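How to Get a Workbench or Craft Table Back to a Colour You Recognise
By Kavitha Chettiar, Saturday, July 25, 2020

Every white table starts out as a good idea. You picture yourself being tidy at it. Then come the kids, the markers, the model glue, and a brother-in-law who cuts carpet on it "just this once".

I've been bringing mine back from the dead every winter since we moved to Clorport, and the method has settled down enough to write out. Allow 60 minutes, plus however long you spend finding the good rags.

What you'll need
Bicarb soda, a squirt of dishwashing liquid, methylated spirits, two soft cloths, a plastic scraper and a bowl you don't eat from. Test the metho somewhere inconspicuous first, as it will happily take the finish off some painted and varnished tops. Leave the scourer in the cupboard. I used one in May and turned a grey smudge into a grey smudge with a halo.

Step 1: Clear it completely
Shifting everything to the other end doesn't count. My neighbour Edeltraud Brinkmann cleans around her sewing machine and has a perfect outline of it to show for the effort.

Step 2: Wash first, judge later
Warm water, a little detergent, wipe, dry. Half of what you took for permanent damage is jam. The rest you can sort by feel: run a fingernail across each mark. If the nail catches, it's a scratch, and no amount of rubbing will help. If it glides over, it's probably ink or scuffing and there's hope.

A white top that has seen some work tends to collect both sorts, fine grey scratches and thin curved streaks that look like marker, usually thickest wherever people do things.

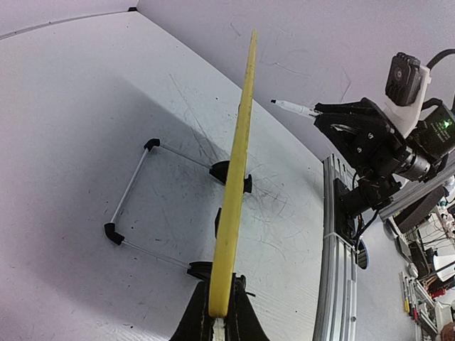
Step 3: Go after the ink
Open a window, put out anything with a flame, and dab metho on a cloth. Work from the outside of the mark inwards, turning to a clean bit of cloth often, or you'll just be giving the ink a tour of the neighbourhood.

Step 4: Paste for the scuffs
Mix bicarb with enough water to make something like toothpaste. Rub gently in small circles, leave it for 5 minutes, then wipe off. Wipe again. Bicarb dries to a white film that you'll find on your sleeves until Christmas.

Step 5: Make peace with the scratches
Laurențiu Roman, who refinishes furniture, told me to leave shallow ones alone or buy a cutting mat to cover them. I bought the mat. The kids draw beside it.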